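About Us

Zelleo is a job placement office for people who look for their first job, or who want to come back to work after a long break. We collect open positions from local employers and publish them in one place, with the salary, the working hours and the needed papers written clearly. The office was opened by Rizal Mandagi in one rented room in Falenden, and today we have 2 branches.

How we work

Each job notice is checked by telephone before it goes on our list. We ask the employer if the position is still open, who will make the interview and what the candidate must bring. If we do not get an answer, the notice is not published. Until now we have registered 3873 candidates, and 77 employers send us their positions regularly.

Candidates do not pay us anything. The employer pays a fixed fee after the new worker has finished the first month - this is written in every contract, and you may ask to read it.

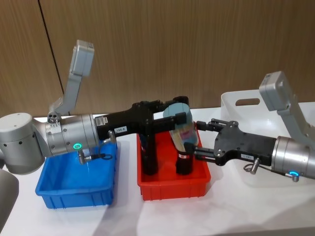 Who can register

Any person from 18 years can register, with or without a diploma. We have positions for office assistants, drivers, machine operators, shop staff and packing staff. Please bring your identity card, your school certificates and 2 copies of your CV. When you do not have a CV, our staff will help you to write one at the desk.

Interview practice

In August we started a small practice course together with Dultosel, a training center on the same street. The course takes one afternoon. You practice the usual questions, and you get written comments to take home. Places are limited, so please register at the front desk of the Falenden branch.

Page updated Nov 9, 2024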